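Aryee Court Residents' Association
Minutes of the March general meeting
Held in the ground floor room, Etlow Lane entrance, 7.15 pm

Present: the chair, the secretary and residents of 18 flats. Apologies were received from three flats and from the managing agent, Brelta.

1. Minutes of the last meeting
Agreed with one correction. Under item 4, "front gate" should read "side gate". The side gate is the one that sticks.

2. Matters arising
The side gate has been planed and now shuts. The closer is still too strong and two residents said it is hard to get a pushchair through. Secretary to ask Brelta to have it slackened.
The light on the second landing has been replaced. The one on the fourth has been reported again.

3. Kitchen ventilation
Suvari inspected the shared duct on the Etlow Lane side in the winter and the report has now been sent to all flats. It found a heavy build-up of grease between the second and third floors and one damper fixed shut. Cooking smells have been coming back into the lower flats as a result.
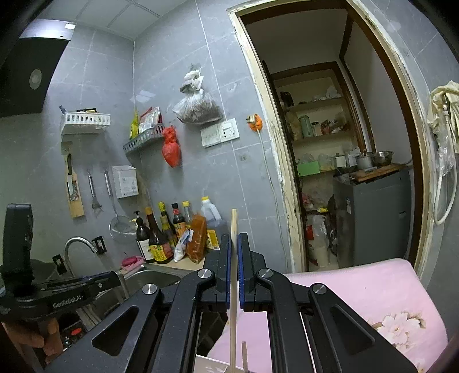

Page 2

The quote for cleaning the duct and freeing the damper is £815, to come out of the repairs fund. A resident asked if the price covers the hoods inside the flats. It does not. Each flat is responsible for its own hood and filter, as set out in the lease.
There was some discussion about whether to get a second quote. The last time this was done it held the work up by four months, and the second firm was dearer. The meeting voted to accept the Suvari quote, 16 in favour, two against.
Suvari will need the kitchens on that side left clear for one morning. Residents are asked not to use their hoods while the work is going on. A note with the time will go through doors.
Action: secretary to confirm with Suvari and Brelta.

4. Water pressure
Low pressure on the top floor continues, mostly between 6 and 8 in the evening. Brelta says the pump is working within its limits. Residents did not accept this and asked for the pump to be tested at the time of day when the trouble occurs.
Action: chair to write to Brelta.

5. Bin store
Cardboard is being left unflattened. The recycling bins are full two days before collection and boxes end up on the floor. It was agreed to put up a new notice and to ask the council for the price of one more bin.
The food waste bin needs a new lid. Agreed.

6. Shared supper
The supper went well and took around £270, which goes to the courtyard planting. Several residents said the room was too warm and the food was put out too late. Next time the serving will start at 6.30 pm. One large pan and a set of serving spoons have not been claimed and are with the secretary.
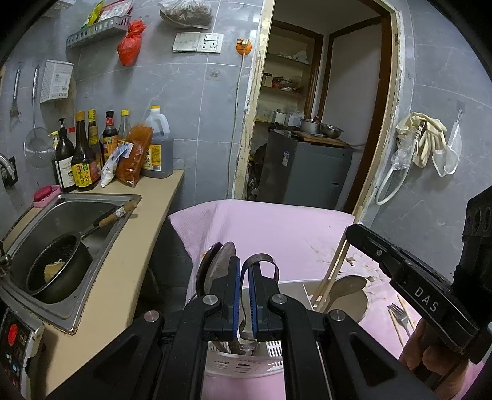

Page last updated: March, 9.40 pm

7. Courtyard planting
Two of the raised beds have rotted at the corners. It was agreed to repair these before buying any plants. The bed by the bicycle racks gets very little sun and will be left to ferns. A request for a water butt was put off until the downpipe has been looked at.

8. Any other business
A resident asked for the bicycle racks to be cleared of abandoned bicycles. Tags will be put on all bicycles and any still tagged after a month will be removed.
Parcels left in the hall should be collected the same day.
The noise from the roof door in high wind was raised. Chair to look at the latch.

9. Next meeting
Same room, 7.15 pm, date to be posted in the hall. Items for the agenda to the secretary one week before.

The meeting closed at 8.50 pm.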